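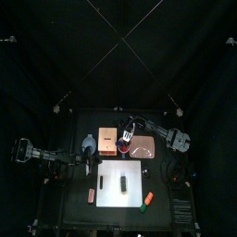
Bimanual cell, overhead view, mixed tabletop set with the white board in front.

31st October

Worked on the relabeling question all day. Short version: splitting the demos by which arm leads gives a better policy than training on everything at once, and the gain is larger than I expected from the small runs.

Background for anyone reading this cold. The Jatus set has 2,703 demos in it, all two-arm, all from this cell. Until now we trained one policy on the whole pile with the task sentence as the only conditioning. It does fine on single picks. On anything near the middle of the table it dithers: both arms start in, both back off, and the episode times out. Padmavathi Fernandes had guessed the operators were splitting the center objects differently from one another, so the policy was averaging two habits. I went through 100 center-object demos by hand and she is right. Same cup, same start pose, and the choice of arm depends on who was driving.

What I did:
Wrote a script that tags each demo with a lead arm, defined as the first gripper to close and stay closed for 40 steps. Shorter closures get ignored, which takes care of the nervous taps at the start of an episode. Fed the tag in as one extra token. At test time the token comes from a fixed rule on the target's position, left or right of the midline.

The script could not decide on 17 demos. Checked them by hand. Most are true two-handed lifts, so they got a third tag, "both". The rest I threw out.

Trained overnight on the Toltent box, same schedule as the baseline. Evaluation used the block, the cup with the utensils and the drawer box, with the arms starting above the table.

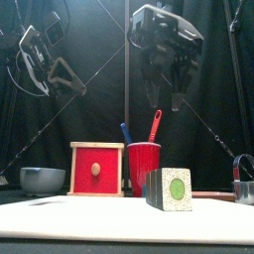 Padmavathi Fernandes thinks the fixed midline rule is going to bite us. Her point is that a cup near the midline may be nearer the right arm while the handle we want leans left, and a rule that only looks at position will pick the wrong side. She would sooner predict the tag from the first camera image and keep the rule as a fallback.

Fair. I don't want to add a second network before I know how often the rule is wrong, so next step is to score the rule against the tags on the held-out split. If it mostly agrees with the operators, leave it alone.

Other notes:
- The dithering is gone on the block. Still there now and then on the cup, mostly when the target is a utensil.
- Drawer pulls did not change either way. Operators had no disagreement there to begin with.
- Salanex calibration file was stale on the left wrist camera. Reloaded it before the evaluation, so do not compare against last week's left-arm numbers.
- Tags are saved next to the demos under kurian/lead_arm. The raw files are untouched.

To do: rerun the baseline with the new calibration, score the rule, ask the operators to write down which arm they meant to lead with when they start a demo.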